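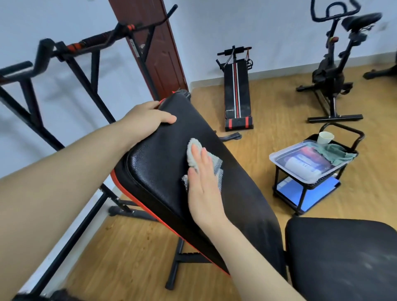 Keep the Olladdale gym open in the evening

The town wants to close the Olladdale gym at six o'clock, starting in January. The reason given is that only 24 people, on average, come in after that hour. I think this is a poor reason, and I think the town should drop the plan.

Most of those 24 work days. Some are on the early shift at Altel and sleep in the afternoon. Others drive back from Darno and can't get here before six. Close the doors then and they will stop coming, and they will stop paying the $19 a month as well.

Gholamreza Karimi has lifted there for nine years. He told me the nearest other gym is nearly 50 minutes away by bus and costs twice as much. He won't be joining it.

The building is heated until nine anyway for the pool. The front desk is staffed for the same reason. What the town would save is the lighting in one room and a few hours of cleaning, and people who use the room have already offered to do the cleaning.

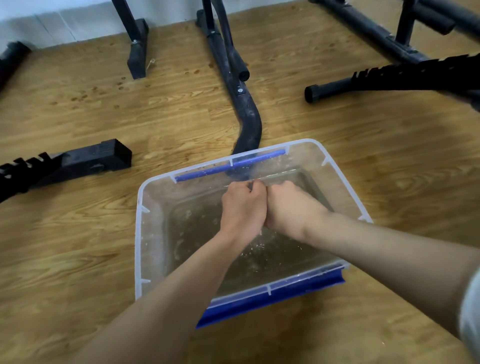
Hands in water in a plastic bin.

If money is short, raise the fee by a dollar or two. Ask the evening crowd first. I have, and most of them would pay it. The council takes up the matter at its next meeting, and letters can be left at the Fallahi Street office until then.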